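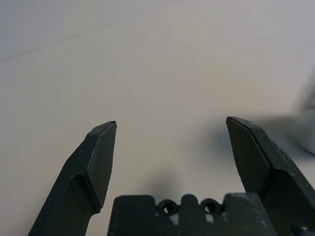
About Okel

Reading time: 2 min
Print this page | E-mail this page

Okel tests whether machines can do ordinary chores in homes and small workshops. We were founded in Kollura and now employ 30 people at two sites, the main laboratory and a smaller workshop in Lilovari.

Our work begins with tasks that most people do without thinking: folding a towel, wiping a counter, sorting screws into a tray. Each task is tried many times, with the objects moved between attempts, and every attempt is recorded whether it succeeds or fails. Our current task library holds 1495 entries.

We are often asked if a machine can do the housework yet. Our answer is that it can do parts of it. Picking up a rigid object from a clear surface is now dependable in our tests. Cloth, thin sheets and anything lying flat against a table remain difficult, and a full kitchen cleanup is still beyond any system we have evaluated. Shop-floor work is further along - parts arrive in known shapes and known places.

Okel does not sell robots. We publish our results each August and advise manufacturers, care homes and workshops that are considering a purchase. The Lo Program, our training course for shop supervisors, is held at the Lilovari workshop.

Contact | Copyright Okel. All rights reserved. | Back to top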